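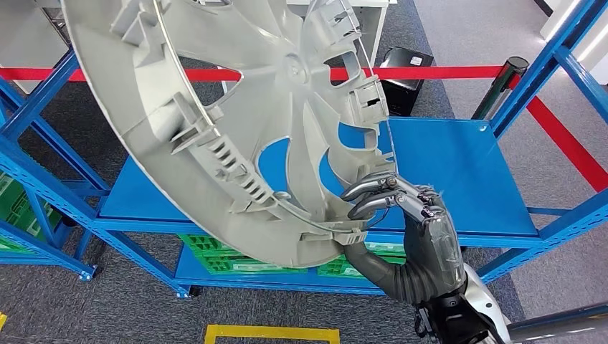 Ticket 643
Project: Vudine teleop, wheel cover transfer
Component: right hand retargeting / episode recorder
Reporter: Kinga Mészáros
Assignee: Rozália Sárközi
Priority: High
Status: Closed (fixed, one follow-up open)

Summary
Right thumb opens during wrist roll while holding a wheel cover. Operator's glove is closed the whole time. Recorded episodes show a closed command and an open thumb, so they can't go into the training set.

Environment
Humanoid, right hand only affected. Tirnix glove on the operator side, Landetti retargeting layer on the robot side. Head view streamed to the operator's headset. Task is pick up a wheel cover at the blue rack, turn it over, put it down on the top shelf.

Steps to reproduce
1. Start a session and calibrate the gloves with the standard open/fist/pinch sequence.
2. Grasp a cover by the rim, fingers over the upper face, thumb hooked underneath.
3. Lift clear of the shelf.
4. Roll the right wrist outward past 40 degrees.

Expected: thumb holds position until the operator opens their hand.
Actual: thumb flexion drops over less than a second. Cover pivots on the fingers and usually falls.

Frequency: 12 episodes in the June batch. Does not happen with the hand empty.

Comments

Kinga Mészáros, 9:20
Logs attached for three of the affected episodes. Glove thumb channel is flat in all three. Commanded thumb angle leaving the retargeter is not flat; it starts to fall as the wrist roll goes up. So the fault is upstream of the hand. I had suspected the thumb motor and swapped the hand yesterday. No change. Original hand is back on.

Rozália Sárközi, 9:45
Agreed it isn't the motor. Please confirm:
- retargeter config version on the robot PC
- whether fingertip distance matching was on
- whether the operator recalibrated after changing gloves

Kinga Mészáros, 10:05
Config is the one shipped with the last update. Distance matching on, default weight. Operator recalibrated at the start of each session. Tried it again with a second operator with smaller hands; same result, slightly earlier in the roll.

Rozália Sárközi, 11:30
Found a likely cause. The retargeter minimises fingertip distance error in the palm frame. Since the update the palm frame has been taken from the wrist tracker instead of the glove's own hand pose. When the operator rolls, the tracker strap shifts on the sleeve and the palm frame picks up an offset. The solver then opens the thumb to keep the distances consistent. An empty hand has the same offset, but the solver's contact term is inactive, so the error stays small enough that you wouldn't notice it.

Workaround until there's a patch: set palm_source back to glove, restart the retargeter, recalibrate. Don't change it mid-session. The recorder writes the config header once, at session start, and the episodes will be labelled wrong.

Kinga Mészáros, 13:10
Workaround applied. Ran the task with the same cover. Thumb command stays flat through the full roll and the cover reached the shelf each time.

Second problem, maybe related. With the cover held up near the head, it hides a good part of the rack and the operator can't judge the shelf edge. Two placements came down short of the lip. Operator was leaning to see past the rim, and that shows up as torso motion in the demonstrations.

Rozália Sárközi, 13:35
Not related. That's a demonstration protocol issue. Ask operators to bring the cover down to chest height before moving toward the shelf. If they still lean, discard the episode; the policy will copy the lean. I'll open a separate ticket for an auxiliary shelf view in the headset.

Kinga Mészáros, 14:50
Understood. Operator notes updated. What about the existing 12?

Rozália Sárközi, 15:15
Exclude them. The raw glove stream is saved, so in theory the commands could be recomputed, but the robot state was recorded with the thumb open and the two won't line up. Cheaper to record them again. Tag them thumb_offset and leave them on the Győri server for regression testing.

Kinga Mészáros, 16:40
Tagged and moved. Replacements recorded. Checked command against measured thumb angle on each one, no divergence beyond normal tracking lag.

Resolution
palm_source reverted to glove. Retargeter patch now holds thumb flexion when the contact term is active and the glove thumb channel is steady. Session start check added: wrist tracker and glove hand pose are compared at two roll angles, and recording is blocked if they disagree.

Open item
Auxiliary shelf view for the operator headset, tracked separately. Owner: Rozália Sárközi.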